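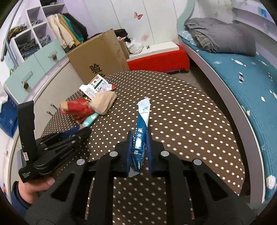 Je m'étais promis de m'occuper de la petite table ronde avant la rentrée, et nous voilà le 18 août 2024 sans que rien n'ait bougé. Vous savez comment c'est : on pose un sachet en passant, puis un tube, puis une boîte (et son petit papier, qu'on garde au cas où), et au bout de quelques semaines on ne sait plus où mettre sa tasse de thé ! C'est dommage, parce que je l'aime beaucoup, cette table, avec ses pois blancs sur fond brun.

J'ai donc commencé par elle ce matin. Les emballages ouverts d'un côté, ce qui sert encore de l'autre, et la pochette en tissu beige pour les petites choses qui traînent toujours. Mon amie Sveva Carbone me conseille de tout vider par terre d'un coup, mais je la connais, elle y passe la nuit.

Pour les vêtements, j'avance plus doucement. Les jeans pliés restent dans les casiers du meuble blanc, je n'y touche pas. Le tas sombre près du grand carton, en revanche, me fait un peu peur... J'hésite aussi pour les deux tiroirs turquoise : les foulards, ou les pulls fins de septembre ? Si vous avez une idée, écrivez-moi, je lis tout, même quand je tarde à répondre.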